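Search this site
Search
Go

Care of Metal Fittings, Tracks and Shelving in the Home Workshop
Posted 03/05/2023 by the Household Advice Desk, Skorkton Home Extension Office

Bare and lightly finished metal is now common in garages, utility rooms and hobby workshops. Bench frames, sliding door tracks, shelf uprights and tool rails are often made of aluminum or plated steel, and most will last for decades with modest attention. The following guidance replaces the office's earlier sheet on the subject and applies to indoor use only. Outdoor railings and marine fittings are covered separately.

Identifying the metal

Before any cleaning product is chosen, the householder should establish what the part is made of. A small magnet is sufficient in most cases. Ordinary steel attracts it firmly, while aluminum does not attract it at all. Stainless steel may do either, depending on the grade. Plated parts will usually respond to the magnet through the plating and should be treated as steel wherever the finish is chipped or worn.

Painted and powder-coated parts should be cleaned according to the coating. Warm water and a mild dish soap are suitable for nearly all of them. Solvents, including nail polish remover and lacquer thinner, should be kept away from any coated surface.

Routine cleaning

Dust should be removed dry before any liquid is applied. A soft paintbrush, two inches wide, is well suited to this purpose and reaches into corners that a cloth will pass over. A vacuum cleaner with a brush attachment may be held close by to collect the dust as it is loosened. Compressed air is not recommended in occupied rooms. It drives fine particles into the air and into bearings, switches and drawer slides.

Once the dust has been removed, wipe the surface with a cloth wrung out in warm water and a small amount of dish soap. Rinse with a second cloth and dry at once. Water left standing in a joint or around a screw head encourages staining, and where aluminum meets steel it may lead to corrosion of the aluminum.

The following should not be used on bare aluminum:

Oven cleaner
Washing soda or lye-based drain products
Chlorine bleach
Steel wool of any grade
Undiluted vinegar left in place for more than a few moments

Diluted white vinegar, one part to 4 parts water, may be applied to light water spots, provided that it is rinsed off promptly. A small area out of general view should be tested first.

Grooves and channels

Grooved sections present the chief difficulty. Sawdust, pet hair and metal filings settle in the channel, where they combine with oil to form a stiff paste. Wiping along the outer face does little to remove it. An old toothbrush is adequate for wide channels. For narrow ones, a wooden skewer wrapped in a strip of cotton cloth can be drawn along the groove from one end to the other, with the cloth changed as it becomes soiled.

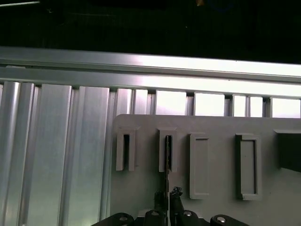

A reader in Piltov wrote to say that she had found pipe cleaners more satisfactory than skewers, particularly where the channel narrows behind a lip, and that she folds each one double before use. The office has no objection to this method. Pipe cleaners have a wire core, however, and should be discarded as soon as the pile wears thin - exposed wire will leave fine scratches in a soft metal.

Channels that carry moving parts, such as sliding door rollers, should not be oiled after cleaning unless the manufacturer's instructions call for it. Oil holds dust and will return the channel to its former condition within a short time. A dry silicone product, applied sparingly to a cloth and then wiped along the track, is generally preferable. Keep silicone off floors, where it creates a serious slipping hazard.

Scratches and dull patches

Light scratches in brushed metal can be made less noticeable with a fine nonwoven abrasive pad of the kind sold for finishing work. The pad must be moved only in the direction of the existing grain. Circular rubbing leaves marks that are more conspicuous than the original scratch. Anodized or clear-coated parts should not be treated in this way, as the protective layer will be removed along with the mark.

Deep gouges are best left alone, apart from the removal of any sharp edge with a fine file. Gloves and eye protection should be worn.

Checking fasteners

Frames assembled with bolts should be examined twice a year. The office suggests early spring and October, when many households are already rearranging storage. Each bolt should be tested with the correct wrench or hex key and tightened only until snug. Overtightening can strip the threads in aluminum, and the repair frequently costs more than the part.

Shelves should be unloaded before their brackets are adjusted. Where an upright has moved away from the wall, the anchor should be replaced, and a longer screw should not be driven into the same hole as a substitute.

Storage of cleaning supplies

Cloths used with oil or solvent must be laid flat to dry outdoors, away from buildings, or placed in a metal container filled with water and fitted with a lid. Oily cloths should never be left in a heap. Vinegar and bleach should be stored on separate shelves and must not be combined under any circumstances.

Readers without suitable tools may borrow a basic maintenance kit from the Brovik or Nyarko branch for a period of 30 days. Kits are to be returned clean and complete, with brushes dry. Requests for the printed version of this sheet should quote leaflet number 3776 and may be made at either branch during normal opening hours.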